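Swapping the CPU in an old Dell server board

Posted by Shamim Bugti in Bench notes, June

Quick write up before I forget the order of things. Second board this month for Haworth, same job, green Dell board, LGA socket, pins in the socket and not on the chip. If yours is a different make the lever may sit somewhere else. Everything else is close enough.

What you need

Small screwdriver. Wrist strap. Flashlight. Thermal paste (I use Mustix, whatever you have is fine). Lint free wipes, isopropyl. Plastic tray for the old chip.

Before you touch anything

Power off, cord out, hold the power button 5 seconds. Heatsink off, wipe the old paste. Check the BIOS supports the new CPU. Do this first, I lost most of an afternoon at Murkum to a board that needed an update and I had allready pulled the old chip.

Step 1. Open the socket

Push the load lever down and a little sideways, out from under its hook, let it come up slow. Lift the load plate. Don't touch the pins. Don't blow on them either.

Step 2. Line up the chip

Hold it by the edges only. Find the gold triangle on the corner and the notches on the sides, match them to the socket. Get it right in the air, over the socket, before you go down.
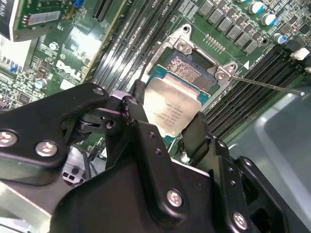
CPU held by its sides over the open socket, load lever off to the right.

Step 3. Lower it

Straight down, flat. No sliding, no pressing. If one corner is high, lift it back out and start again. Shine the flashlight across the top, you want it level in the socket.

Then plate down, lever down, hook it. Lever takes more force than you'd like. Leave the bracket screws alone, they hold the bracket to the board and have nothing to do with swapping a chip.

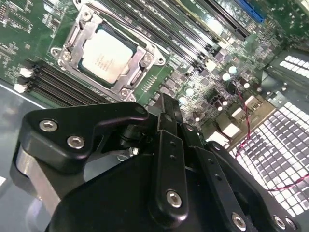
Step 4. Paste and heatsink

Pea size blob in the middle. Heatsink on, screws in a cross pattern, a couple turns each. Plug the fan back in, I have forgotten this more then once.

Step 5. Memory and first boot 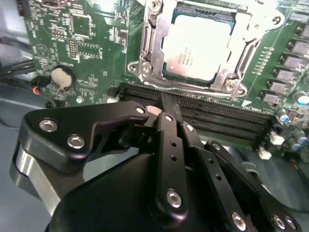
Memory goes in after the CPU for me, one stick to start. Check the board manual for which slot is first. The four long black slots right below the socket bracket are empty, so it's a good time to look down the gold contacts for dust. Stick in, press both ends till the latches click. Boot, check the CPU shows up right, shut down, add the rest.

If it won't post: reseat the memory, then reseat the CPU. Bent pin is the usual one after that. Zillusach had a replacement board for 160 last I looked, might be gone.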